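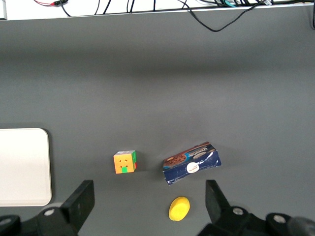

`josberg-seg` is the mask post-processing stage of the Josberg wrist perception stack. It takes raw instance masks from the segmenter, removes gripper pixels, and publishes one grasp candidate per remaining object. Self-masking is done with a static polygon per finger, scaled by the reported opening. At wide openings, as with the yellow oval between the two black fingers, the target is clear of both polygons and no inpainting is run. Cables lying on the grey tabletop are a known source of false instances; set `max_aspect` to drop them.

## Data

- 4000 labelled wrist frames, recorded at the Prestport bench in July
- 481 held out for validation, split by object layout
- 119 flagged `occluded`, excluded from the default metrics
- Labels by Vichien Chareonsuk, reviewed by Gonzalo Goicoechea

## Usage

```
pip install -e .
josberg-seg run --config configs/wrist.yaml --input frames/
```

| Key | Default | Notes |
|---|---|---|
| `min_area` | 600 | pixels, applied after self-masking |
| `max_aspect` | 8 | long side over short side |
| `border_policy` | `keep` | `drop` discards masks touching the image border |

## Known issues

- Multicoloured objects can split into one mask per face. `merge_adjacent: true` fixes most cases but also joins objects that touch.
- Finger polygons are calibrated for flat plates only. Recalibrate after changing fingers, using `tools/trace_fingers.py`.
- The Duangkaew planner expects metres. Versions before 0.4 publish centimetres.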